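Skivix has moved the remix of "Lurkmont" to August. The new master runs 15 seconds longer than the album cut, with the second verse restored and the vocal brought up 2 dB. Streaming services get it first — the 12-inch follows on Raltport.

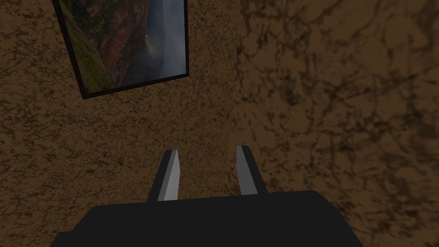 The vinyl is limited to 100 copies, 25 of them held back for the Saturday show. The B-side is an instrumental of "Arabzadeh" at its original tempo. Orders placed under the old date remain valid and will ship with the download code.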